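Palari started with a phone call that Osamu Katayama couldn't get off of. A customer had bought a very capable robot from a very good manufacturer, it had arrived in a very large crate, and now it was standing in the corner of their building with its arms at its sides while three departments argued politely about who was supposed to teach it something. Osamu stayed on the line through lunch. By the end of it he had sketched, on the back of a parts invoice, the outline of what we now sell — a service that takes a two-armed robot you already own (or are thinking of owning) and gets it handling the real, fiddly, everyday objects that your people handle.

We're a small company and we like it that way. There are 11 of us, and we all work in the same building, and most of us eat at the same long table. If you call in the morning, the person who picks up will very likely be the person who spends the afternoon with your parts. We do answer email too, but we'd be lying if we said we answered it as fast.

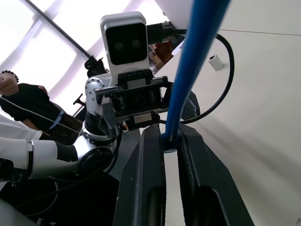
**Palari — Handling & Fixtures Team**

You've landed on the page for the Handling & Fixtures Team, so let us tell you a bit about what we do with our days. The Software Team has its own page, and they would want us to mention that it's a good one.

Our work is hands. More exactly, it's everything that happens between a robot's fingers and the thing it's supposed to pick up, hold, turn, line up or put down. A robot that can see a part perfectly well can still make a terrible mess of holding it. Rods want to roll and pivot. Cables want to do whatever they were doing before you touched them. A thin plastic clip will behave nicely all morning and then pop out of the grip like a watermelon seed at 4:30, when everyone is tired and someone has just promised the customer a demonstration. We love these problems, and we've built a company out of loving them, so please don't ever feel you need to apologize for bringing us an awkward one.

## What we offer

Our main service is called **Asitz**. It's a task package, meaning that you bring us a handling job and we give you back a robot program, a set of fingers, the grip pads that go on them and a binder (yes, on paper, and you can have it as a file too) that explains how to keep the whole thing healthy. We'll work on your robot at your site or on one of ours, whichever is easier for you. Most customers start on ours, then move over once they've seen enough to feel comfortable.

A typical Asitz job goes something like this. You mail us a box of your parts, and we do mean a proper box. We ask for 500 pieces when the part is small and cheap enough to allow it, and we'd like them straight out of your normal supply, with the ugly ones left in. People are kind and they tend to pick out the nicest samples for us, and then the fingers get tuned for nice samples, and everybody is disappointed in the first week of production. Send us the scuffed ones! Send us the ones with the crooked label. If your operators have a nickname for a certain kind of bad part, write the nickname on the bag.

Once the box is here, we sit down and handle the parts ourselves, with our own fingers, for longer than most visitors expect. Osamu insists on this. He came to robots from repairing sewing machines in his uncle's shop, and he still believes that you can't teach a motion you haven't done until you were bored with it. After that we guide the robot through the job, over and over, changing the starting position a little each time, and we record what it does. When the recordings are good, the Software Team trains on them. When they aren't, we hear about it at the long table.

Before anything leaves the building we run 1000 attempts of the finished task and write down what happened on every one. You get the whole sheet, failures included, with notes. We've had customers tell us that the failure notes were the most useful thing in the package, and a few have changed the way they store their parts after reading them.

## Cables, mostly

We take on all sorts of work, but if you asked the team what we're known for, I think we'd all say cables. It began with a request to plug in network leads on a test bench, and we quoted it as a short job. It was a very long job. We learned an enormous amount from it, and the customer (who was endlessly patient with us) is still a customer today.

A patch cable seems like a simple thing until you ask a machine to pick one up by the right end. The plug is clear, so a vision system can have a hard time telling it from the table underneath. The latch has to face the correct way. The boot is a lovely place to grip, with those ridges on it, but you've got to come down centered or you'll nudge the plug to one side and be chasing it across the bench. And behind all of that is a length of cable with opinions of its own, pulling gently in some direction you didn't plan for.

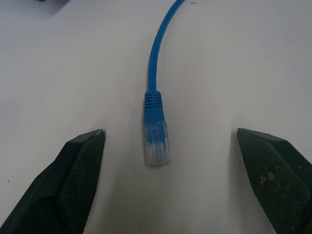
*A blue patch cable on the bench, plug end toward the open fingers.*

Our answer to a good deal of this has been patience with the approach. We leave the fingers wide open on the way in, much wider than looks necessary, and close them slowly over the last stretch so that a part sitting closer to one side has a chance to be gathered in. Some jobs can't spare the extra moment and then we look for another way. But where there's time for it, the slow close has saved us more trouble than any clever piece of hardware we've bought.

The textured pads are part of the story too. A fine mesh surface holds a smooth jacket or a boot well without much squeezing, though the same texture will collect dirt, crumbs and bits of whatever else is on your bench. Cleaning the pads gets its own page in the binder. We recommend a soft brush at the start of each shift and a fresh set of pads every 700 hours of running, sooner if your parts are gritty. Replacement sets ship from our own shelf and they go on with a small screwdriver. One customer's night crew can change a pair before their coffee cools, and they've asked us to put that on the website, so there it is.

## The Viltelska starter kit

Not everybody wants a full package, and we understand that completely. For labs, community colleges and curious shops that would like to try things on their own first, we put together **Viltelska**, our starter kit. In it you'll find two pairs of fingers (one flat, one with a rounded relief), spare pads, a mounting adapter, a bag of practice parts and a workbook of exercises that go from very easy to a little bit maddening. The rod exercises come first. Holding a long rod out at an angle is a fine way to learn how much a grip can forgive, and it's kind of fun to watch. The cable exercises come at the end, and we suggest doing them with a friend.

The kit comes with an hour on the phone with one of us, and you can use it whenever you like. Please do use it. A surprising number of people save it for an emergency and then forget they have it. If you bought your kit a while ago and you're reading this with a guilty feeling, the hour is still yours.

Viltelska is made for parallel grippers, and the adapter fits the common bolt patterns. If you aren't sure about yours, send us a photo of the wrist with a ruler held next to it and we'll tell you. If it doesn't fit, we can usually cut you an adapter that does — there's a charge for that, but it's a modest one.

## Where we work

We're in the old Mansour building, which used to be a picture framing supplier, and we've kept the name over the door, partly out of affection and partly because the delivery drivers all know it. The light is wonderful for people and rather hard on cameras. We've come to think of that as a good thing. Your plant probably has a bright side and a gloomy side as well, and a task that's been taught here has met a bit of both.

Customers are welcome to come and stand next to the robot while we work on their job. We'd love it if more of you did! You know things about your parts that you've forgotten you know, and they come out when you're standing there watching a grip that isn't quite right. Bring the operator who does the task now if you possibly can. Some of our best fixes have come from somebody saying, quietly, from the back, "I always turn it a little first."

Long sleeves should be rolled or snug when you're near the arms, and we'll walk you through the stop buttons before anything moves. The parking is behind the building, and the front step is higher than it looks.

## Working with us

If you've got a job in mind, the easiest way to start is to write a few plain sentences about it and mail us a handful of parts along with them. You don't need drawings, although we're happy to have them. Tell us what the part is, where it starts, where it needs to end up, and what tends to go wrong. We'll handle the parts for a few days and then call you with an honest opinion, and there's no charge for that first look. Once in a while the opinion is that a chute or a better tray would serve you more cheaply than a robot would, and when we think so we'll say it.

New Asitz jobs are being scheduled from September onward. Viltelska kits are on the shelf and go out as the orders come in. For either one, call the front desk and ask for Handling & Fixtures, and let it ring a few times, please, as we may have our hands full.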